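Rirley Home Forums > Walls, Floors & Surfaces > Gray finish, how do you live with it?

Thread started by putty_and_regret

We have a smooth gray work surface in the utility room, a panel from Ledton that the previous owners put in. No pattern in it, no speckle, flat gray all over. For two years I've been told by everyone that plain gray is "forgiving." I don't buy it. By late afternoon I see streaks, I see a darker patch near the middle, and if I crouch down I see smears along the front. I wipe it and they move.

The store is pushing a thing called Fluma, a wipe-on sealer that is supposed to even out the tone. $38.19 a bottle, which seems like a lot for what smells like floor polish. Has anybody used it on a plain gray surface and had it look any different a month later? I don't mean the day you put it on. Everything looks good the day you put it on.

Reply by eastporch

I've used Fluma. It was fine. Two thin coats, let it sit overnight, buff with a dry cloth. I did mine in November and haven't touched it since.

Reply by putty_and_regret

Fine how? Did you have patches before?

Reply by eastporch

A few. They were less noticeable after. I didn't take measurements, it's a counter.

Reply by grout1157

"Less noticeable" is what people say after they've spent almost forty bucks.

Before you buy anything, turn off the overhead light and look at it by the window, then close the blinds and look at it by the overhead. If the patch moves or goes away, you don't have a stain, you have a lamp. I spent a whole weekend scrubbing a gray shelf that had nothing wrong with it. The bulb above it was throwing a ring and I was trying to wash the ring off.

Reply by putty_and_regret

I tried the light thing before I posted. With the blinds closed I still get a darker area, sort of round, with the shade stepping out from it. Softer, but there. So I'm not ready to blame the lamp.

Reply by mudroom_mel

Plain gray never looks like one color. Next to the window mine goes bluish and on the other side it picks up pink from I don't know what, the wall probably. You stop noticing.

Reply by putty_and_regret

People keep saying I'll stop noticing. It's been two years.

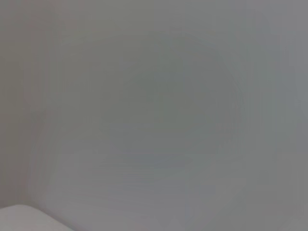

So my question is still the same one. If a gray with nothing printed on it is going to shift around from one side to the other no matter what, what exactly is a bottle of sealer going to even out? It can add shine or take shine away. I can't see how it would do anything about the rest.

Reply by tallboy_paint

I'll argue with that. Shine is most of it. A finish that's slick in one spot and dull in the next will look like two colors even if it's the same gray underneath. If the sealer makes the shine match, the color looks like it matches too. That's the whole trick and it's a legitimate one.

Where I agree with you is on price. Any clear matte sealer made for your type of panel does that job. Suksawat sells one for less and you get a bigger can.

Reply by grout1157

Suksawat's is also the one that went tacky on my laundry shelf and held onto lint until I sanded it off. So pick your problem.

Reply by tallboy_paint

Did you put it on over old wax?

Reply by grout1157

I put it on over what the can said I could put it on over.

Reply by tallboy_paint

That's a yes.

Reply by grout1157

It's not a yes. I washed it with dish soap and let it dry two days.

Reply by eastporch

Dish soap leaves a film. I used plain water and a little vinegar before the Fluma. Could be why mine worked.

Reply by putty_and_regret

Or yours worked because you didn't have much of a problem to start with. Not trying to be rude. I just notice that the people who like this product all seem to have had "a few" patches, and the people with a real mess ended up replacing the panel.

Reply by eastporch

That's a fair point and a slightly rude one.

Reply by hinge_1488

Is there any chance it's damage and not a coating problem? Run your palm over the dark spot with your eyes shut. If you can feel where it starts, something ate into the top layer and a sealer will only lock it in. If you can't feel it, try a damp cloth with nothing on it, then dry it right away with a second cloth. Go in one direction. Half of the smears I see in other people's kitchens are from wiping in circles with a cloth that has last week's spray in it.

And skip anything that says "restores." I've never seen one restore a thing.

Reply by putty_and_regret

Can't feel an edge. It's smooth all the way across. I do wipe in circles, I'll admit that. The cloth is clean, though. Cleanish.

Reply by mudroom_mel

Microfiber washed with fabric softener?

Reply by putty_and_regret

...

Possibly.

Reply by mudroom_mel

There's your smears. Doesn't explain the patch, but that's the smears.

Reply by hinge_1488

Agree with mel. Wash the cloths again without softener, throw out the worst ones, and leave the surface alone for a week apart from water. Then decide about sealer. If you still want to try Fluma, do a strip at the back where the detergent sits so you can hide it.

Reply by tallboy_paint

Test strip at the back tells you nothing about shine because the light doesn't hit it the same way. Do it at the front corner.

Reply by hinge_1488

And if it looks awful it's at the front corner.

Reply by tallboy_paint

Then you have your answer about the sealer.

Reply by putty_and_regret

Update, 1/29/23. Rewashed the cloths, water only, straight lines from left to right. The streaks along the front are mostly gone, so mel gets that one. The round patch is still there. I did not buy the Fluma. I asked the guy at the store whether I could return an opened bottle if it made no difference and he said no, and that told me how sure they are about it.

I did buy a small can of the Suksawat because it was marked down. Doing a strip tonight. At the back, sorry tallboy.

Reply by grout1157

Check it for lint before you do the rest.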